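Print this page | E-mail this page

# Imcombe disassembly cell: data card and setup notes

Status: usable with care. Last revised in March.

## What this is

Camera recordings and maintenance notes from one bench at Imcombe, where robot arms take apart desktop computers and put parts of them back. The folder went over to us under the working title "Parko", and the Parko pitch described it as a general dataset of electronics repair. We would not go that far. It covers one model of Dell desktop, one table and one parts holder. Anyone hoping to learn something about laptops or servers from it should look elsewhere.

There are 636 episodes in the current release. The original log claimed more, but we could not match the extra entries to any video and took them out.

## Cell setup

The table is slotted aluminum extrusion. The chassis lies on its side with the panel off, power supply nearest the front rail, rear wall toward the second arm. The gray printed holder goes to its left and has places for the CPU, the memory modules and an expansion card.

Two kinds of view are recorded: fixed cameras at the workspace and small ones at the wrist. File names start with `fix_` or `wr_`. Do not trust the timestamps to line the two up. The Tavares sync script is supposed to take care of this and mostly does, but episodes 50 to 54 drift badly and we have left them in so that others can check our numbers. 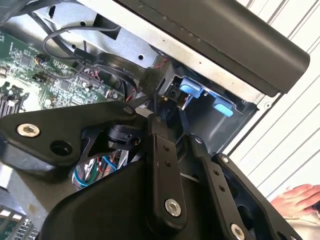
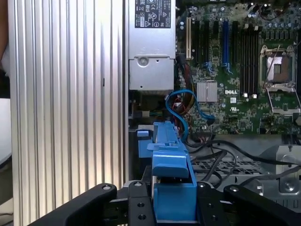
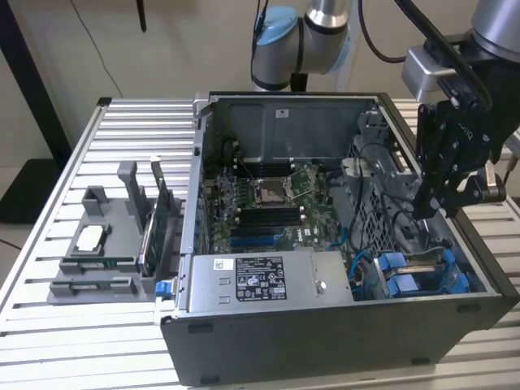
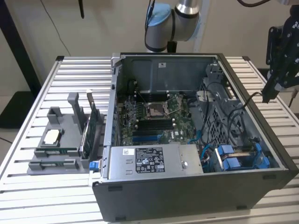 *Imcombe cell, wrist and fixed views. Same Dell desktop chassis, side panel off.*

## Looking after the gripper

The vendor sheet calls the fingers maintenance-free. Ours were not. The pivot screws work loose, and the first sign is usually a small sideways wobble at the fingertips that looks like a calibration fault. We spent most of a week recalibrating before anyone put a hex key on it.

Current routine:

- Check every finger and link screw before the first run of the day.
- Wipe the fingertips. Skin oil is enough to make the blue plastic latches slip.
- Look along the arm cable for rub marks. It needs slack at the wrist, but a loop that hangs too low will catch the chassis rim.
- Re-seat the printed holder against its stop. A small shift there ruins the CPU placement and nothing in the software will flag it.
- Keep hands out of the case while the arm is enabled. Use the pause button, then wait for the light.

Finger pads are changed at 9:00 when they need it, never mid-session. Changing them halfway through alters the grip, and the logs have no field for recording that.

## Known problems

**Wrist views are crowded.** The gripper's own plates hide much of what it is working on. Labels for small parts were done from the fixed view where possible, then carried across. Treat those as guesses.

**Success flags are generous.** The Brarnater scoring tool marks an insertion as good when the gripper opens and backs off. It does not test whether the part is seated. We re-scored a sample by eye and disagreed with it often enough to stop using the flag in our own work.

**Loose cables.** SATA and power leads were not tied down or returned to a standard position between episodes. Some people will call this useful variety. It was untidiness, and it makes a fair comparison between episodes harder.

**Socket wear.** The same boards were used over and over. Pin condition was not recorded, so later CPU placements may be harder for reasons the data cannot show. Episode 52 has a note reading "pins?" and no follow-up.

## Before you cite a number

The success rate quoted in the Parko slides comes from the unrevised flags. Please don't repeat it. If you publish a rate of your own, state which flags you used and whether episodes 50 to 54 were included.

## Changes

- Removed log entries with no video.
- Added the holder stop to the setup notes.
- Corrected the colour profile on the fixed views.

Contact: the Imcombe cell desk, extension 636 | © Imcombe bench group | Back to top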